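3.2 Window coverings and afternoon room temperature

The second part of the study looked at how tenants use the window coverings that come with their apartments. Dimside was built with one large window in each living room and no outside shading. Each apartment was handed over with a sheer curtain on a ceiling track. Heavier curtains and blinds were left to the tenant.

We sent a short survey to all 140 apartments and got 124 back. The survey asked which coverings were in place, when they were opened and closed, and whether the tenant had changed anything since moving in. Apartments on the west side were also offered a small temperature logger, placed on an inside wall away from the sun. The loggers took a reading every 4 minutes through March.
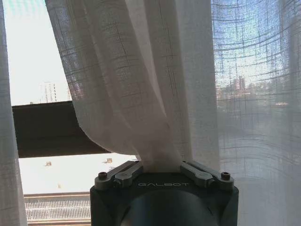

Most tenants kept the sheer they were given. Those who had replaced it usually said they wanted a darker bedroom and had bought the same fabric for the living room at the same time. Few had thought about heat when choosing. Several wrote that they closed the sheer in the morning for privacy and then left it alone until evening, so that in practice it stayed closed through the hottest part of the day. Others did the reverse and kept the window clear all day for the light.

This matters for how the logger data should be read. A closed sheer still lets in a good deal of sun, and the heat it does stop is already inside the glass. In the west apartments, rooms with a closed sheer warmed more slowly after noon than rooms with a bare window, but by early evening the two groups were close together. Rooms with a lined curtain stayed cooler for longer. We did not control for cooking, the number of people at home or open doors, and the lined group was small.
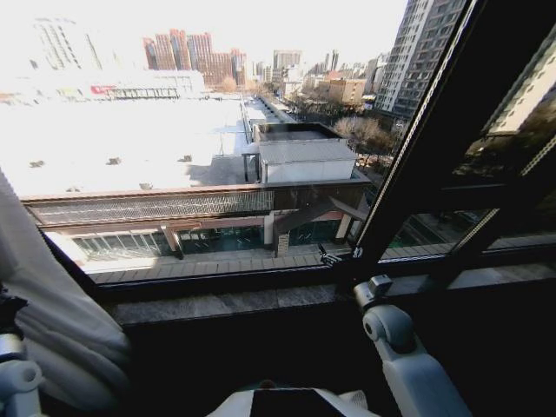
Tenants on the upper floors reported more glare than those lower down. At Bruvovora, the older of the two sites, trees and neighboring buildings shade much of the facade. Dimside has little of either above the lower floors. The upper-floor window in Figure 4 looks down over the city in full sun, and the sheer hangs beside the glass, leaving the view open. The dark stone sill and dark metal frame take direct sun in a position like this, and tenants with similar sills often said they were hot to the touch in the afternoon. We did not measure surface temperatures, so these remarks are reported as given.

Figure 4. Upper-floor window with a sheer curtain at the side, dark metal frame and stone sill.

Survey answers about habits were checked against the light readings from the same loggers. The two agreed well for morning opening times and poorly for the middle of the day, when many tenants were out and seem to have answered from memory. For this reason the midday answers are left out of the comparison in Section 3.3.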